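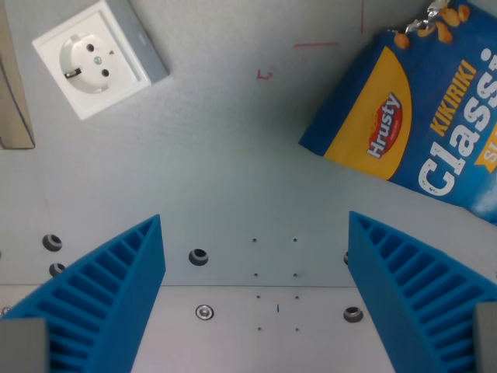 Gripper open over the board, socket on the left, peanuts top right.

Day two of teaching the arm by remote control, friends, and I am slowly getting the hang of it – my shoulders less so!

The job is picking up a snack bag and setting it down by the socket. I drive, the arm records, and we want 800 good runs before Skarkon trains anything on them. So far I have 61.

Best tip I got from the Dralta folks: move slower than feels natural, and don't stop halfway to think (I do love to stop and think).

More tomorrow, with tea.

Comments
"Do you keep the bad runs too?"
"61 is great, my first day I got 26 – keep going!"

Recent posts
Setting up the controller at Skostel
Why my wrist hurts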